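The Tullness Ferry

My aunt left me the piano and my cousin the house, so the first thing we had to sort out was that the piano was in the house and my cousin wanted it gone by Saturday.

I should say I don't play. I had lessons for 2 years as a child, with a man called Adelmo Costa who smelled of oranges and rapped on the lid with a pencil when I rushed, and I rushed all the time. He lived over on Tullness, which meant the ferry there and the ferry back, and I think my aunt paid for the lessons mainly so she could sit in the cafe by the slipway and read. She never did ask me to play anything. She'd say "Did he shout?" and I'd say a bit, and we'd have chips.

Anyway, the piano. I rang a removals firm called Wumier, who were lovely on the phone until I said the word island, and then the woman went quiet and said she'd have to talk to somebody. She rang back at teatime with a price. I laughed (I thought she'd got a nought wrong) and she hadn't.

"Where's it going?" she said.

And that was the trouble, you see, I hadn't got as far as that. I live on the third floor above a tile shop. There are 31 stairs and a bend. I'd been picturing the piano in my flat the way you picture yourself speaking Italian.

So I went over on the Friday to look at it, and my cousin let me in with her coat on. She'd already had the carpets up. The whole place boomed. She'd put my aunt's dog, Pusico, in the back kitchen with the radio on, and you could hear him sighing through the door, a big old sigh, like a man who's been told the bar is shut.

"You're not keeping him either?" I said.

"I'm allergic."

"Since when?"

"Since the carpets," she said, and went out to measure something.

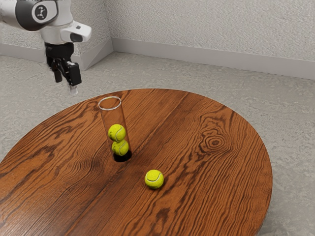 I lifted the lid and played the only thing I had left in my hands, which was the first half of a waltz. It was horribly out of tune, and there was a D that didn't sound at all, just a soft knock. I got to the place where I always used to rush and I rushed. In the kitchen the sighing stopped. I went back to the beginning and he started scrabbling at the door, so I let him out, and he walked straight past me and lay down underneath, right up against the pedals, with his chin on my shoe. He did it without even looking, like somebody getting into their own side of the bed.

I stopped playing and he looked up. I started again and the chin went back down.

My cousin had come in by then with her tape measure. "She played that every night," she said. "That same one. Only ever the first half, it drove me up the wall."

Well, I'd never heard my aunt play a note in my life! I said so. I said she couldn't play, she used to sit in the cafe, she had the chips waiting.

"She had lessons after you gave up," my cousin said. "Over 12 years of them. Same fella. Where did you think she was going on the boat?"

I'd thought she liked the boat.

The second half of the waltz was in the stool, with a lot of old knitting patterns and a ferry timetable. He'd written in pencil along the top of it, slowly, slowly, and underlined it so hard he'd gone through the paper. I don't know which of us that was meant for. I'd like to think it was her, and that she rushed as well.

In the end Mr Ó Flaithearta from the garage took the piano for the hall, him and 5 of his nephews and a trailer with a flat tyre, and he wouldn't take a penny for it. They got it down the front steps with a lot of swearing and one trapped thumb. My cousin stood at the gate telling them to mind the gatepost. I'm told the D has been fixed. I can go in any evening when the bowls isn't on, and I've been, a few times, though I'm still only on the first page.

The dog I took home with me that same day. He was sick on the ferry and then perfectly cheerful. He managed the stairs all right as well, apart from the bend, where he sat down and waited until I carried him, and he's done that every night since.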